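Salleck Bin Liner Notes and Clips
README for the July release

Contents
What this is
What is in the folder
The tasks
How the clips are labeled
Known gaps and errors
Terms of use
Contact

What this is

This is a collection of short clips and still pictures of one household chore: changing the bag in a trash can. It covers pulling a fresh bag off the roll, opening it, getting it over the rim, pushing the air out, and taking a full one away. We started it when Wai-kit Tseng was writing the chapter on thin plastic for the Salleck housekeeping notes and could find plenty of material on folding towels and almost none on bags.

The set is small on purpose. It has 1,853 clips in this release. The earlier one had 700, all of which are still in here under their old numbers.

What is in the folder

clips/ holds the video, one file per attempt. An attempt runs from the first touch of the bag to the moment it is let go for the last time.
stills/ holds 3,227 pictures taken out of the clips. They were picked by hand, mostly at moments when the bag changes shape.
labels.csv has one row per clip.
bags.txt lists the bag types with size, thickness and color.
bins.txt lists the containers.
CHANGES.txt is what it sounds like.

File names start with the task letter, then the bag type, then the container, then a running number. There are holes in the running numbers. Those clips were removed and the numbers were not used again.

The tasks

Task A, open. A bag lies flat or folded and has to be opened at the mouth. The clip ends when there is a clear opening on two sides. Rubbing the edge and shaking are both allowed and get different labels.

Task B, line. The bag goes into the container and over the rim. The rim has to be covered all the way around for the clip to be labeled "lined". If one side has slipped down inside, the label is "part".

Blue bags on black containers are the easiest to label by eye, and most of the worked cases in our labeling notes use them. The film goes from a strong blue where it is bunched to nearly white where it is pulled thin, so the folds are easy to find even when the bag is crumpled. Shiny patches are the exception. A bright highlight can look like a hole in the film, and both Yi-chun Leung and Kai-wen Kuo marked several as tears in the first round. Go back a second or two in the clip before you use the tear label.
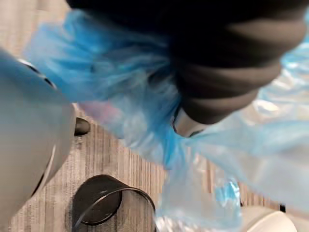

Task C, settle. The bag is already on the rim and has air trapped under it. The clip shows the air being let out or pushed out. These are short, many of them under 10 seconds.

Task D, remove. A filled bag is gathered at the top, lifted and set down next to the container. Filling is crumpled paper and empty cartons. There is no food waste anywhere in the set.

How the clips are labeled

Each row in labels.csv has these columns:

clip: the file name without its ending
task: A, B, C or D
bag: a code from bags.txt
bin: a code from bins.txt
result: lined, part, open, closed, settled, removed, dropped, or torn
rim: full, partial, none, or hidden
light: window, ceiling, or both
labeler: initials
checked: yes or no

Use "hidden" in the rim column when the bag itself covers the part you would need to see. It does not mean the rim is bare. We had to relabel a good many rows over this, so please read it twice if you are adding your own.

Two people labeled every clip in tasks B and D. Tasks A and C were labeled once, and Lai-ching Cheng went back through a portion of them. Where two labelers did not agree, the row keeps the more cautious label — "part" over "lined", "hidden" over "none".

Known gaps and errors

Clear bags are thin on the ground. There are 33 clips with them, and the labels are less reliable than for the colored ones.

Drawstring bags are missing entirely. Phong Nghiêm has some put aside for the next release, with their own task letter.

The thickness figures in bags.txt are the ones printed on the rolls. We did not measure them.

A few clips in task C start with the bag already half settled. They are usable for the end state only.

The light column was added late and filled in from memory for the oldest clips. Treat it as a guess for anything carried over from the earlier release.

Fast shaking in task A blurs the bag. We kept those clips and did not sharpen anything.

Terms of use

Free to use and change for teaching, research and private projects. If you pass the set on, pass this file on with it. Please keep the original clip names so that corrections can be matched up.

Contact

Send corrections with the clip name and the column you think is wrong. Kai-wen Kuo collects them and puts them into CHANGES.txt with each release.

Last edited 14/09/2020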